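How I Fold Striped T-Shirts So They Stay Folded

Posted 10 Feb 2021

I own a silly number of striped shirts. Black and white, navy and white, one sort of mustard thing I bought on vacation and have worn twice. For years they lived in a heap at the bottom of the closet, and every morning I'd pull one out, shake it, decide it was too wrinkled, and pull out another. So this is my folding method, which I've been using since October and which has survived a house move and my sister borrowing things.

You don't need much. A flat surface bigger than the shirt, your hands, and 2 minutes the first time you try it. It gets a lot faster!

First, the surface. I fold on the bed because my table is always covered in mail, but a soft comforter is terrible for this. The shirt sinks in and you can't get the wrinkles out. Pull the comforter off, or put something firm on top. A woven straw mat is my favorite, since the fabric slides over it when you smooth it and doesn't cling. A big beach towel is okay if that's what you've got (pull it tight).

Lay the shirt out flat with the front facing down. Get the collar straight first, then tug gently at each shoulder seam, then go down to the hem and give that a little pull too. Spread both sleeves out to the sides. Now smooth from the middle outward with your palms. If you only go top to bottom you push all the slack into the hem and end up with a bubble there.

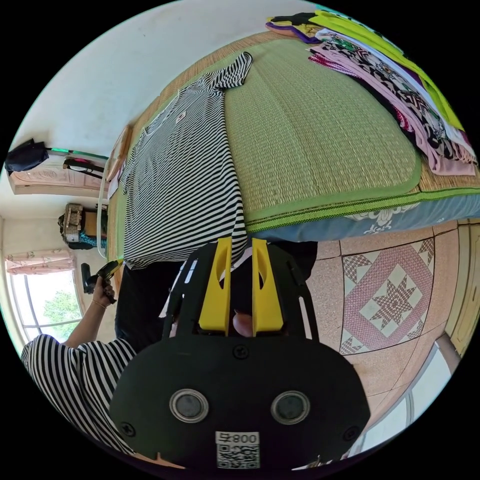
Stripes are a big help at this point, by the way. If the lines run straight across from one side seam to the other, the shirt is lying square. If they dip or wander, pick up the hem and lay it down again. I used to skip this and then wonder why my folded pile leaned over.

Next, the sides. Take one side, sleeve and all, and fold it in toward the middle, so the new edge runs straight down from about halfway along the shoulder. The sleeve will be sticking out past the other side, so fold it back on itself until it lies along the edge you just made. Long sleeves need an extra bend, pointing down toward the hem. Do the other side the same way. You should have a long rectangle with the collar at the top.

Smooth it again. Yes, again.

Now bring the hem up toward the collar, but stop a little short of it. Then fold in half once more, or in thirds if your drawers are shallow. Mine are the Hallmont ones and thirds fit perfectly, standing up in a row with the folded edge on top.

My friend Marama Tipoki rolls hers, and she'll tell you rolling is better for suitcases. She's probably right about suitcases. In a drawer, though, my rolls come undone the minute I go digging for the one at the back.

A few odds and ends. Let shirts cool completely after the dryer before you fold them. Thick cotton does better folded in half, because thirds makes a brick. And if there's a logo or a print on the front, fold it so a bit shows on the top edge, and you'll know which one you're grabbing at 7 in the morning with the lights off. Well, with the lamp on, anyway.

Sweaters are a different story and I'm still working on those.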